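Deltwood bench notebook
Saturday, June 20, 2020
Print this page | E-mail this entry
3 comments | 11 shares

Teardown of the old office towers, continued. I had the bench to myself this morning and meant to get through a few of them, and of course I spent most of it on one Dell (no regrets, it's a nice one to learn on).

Side panel off, tower standing up, which I like better than laying it flat. I can get at the drive area without leaning over everything. The CPU socket is empty and there's no cooler, so that's two jobs I can skip! The memory slots are empty too. The coin cell is still in its holder between the white PCI slot and the long blue one — don't forget it, those go in the battery jar and not in the board bin.
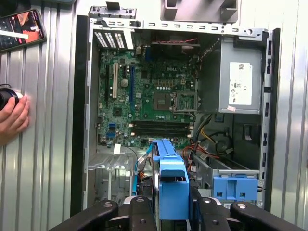 Drive caddies

These are the blue plastic ones, and I've come around to them. Last October I grumbled for a whole page in here about how they flex, and I take some of it back. No screwdriver, you hold the blue part and mind the connector end. What I'd still like is somewhere decent to put them down, because right now they pile up next to the Miranda printouts and I keep setting my coffee on that stack.

Keep the caddy and the drive together until the drive has been logged. I split them up last time and ended up with a box of empties and a box of bare drives and no idea what went with what. Sizes go in the Trivus sheet, straight off the label. If the label says 500, write 500, don't go rounding things to make the column pretty. Watch the little gold pins when you stack drives, and please, connector ends all facing the same way.
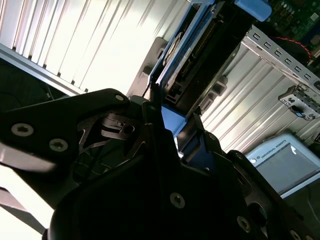 Drive in its blue carrier, gold connector pins showing.

Still to do: coin cell out, board out, then a proper look at the fan wire along the top (red and black, thin, easy to snag). The case itself can go on the Fokthorpe shelf with the others. I want to keep at least one complete shell with its side panel, since we always need one for trying things in, and the panels have a way of wandering off. Bin 391 is full, so start a new one for boards.

E-mail this entry | Print this page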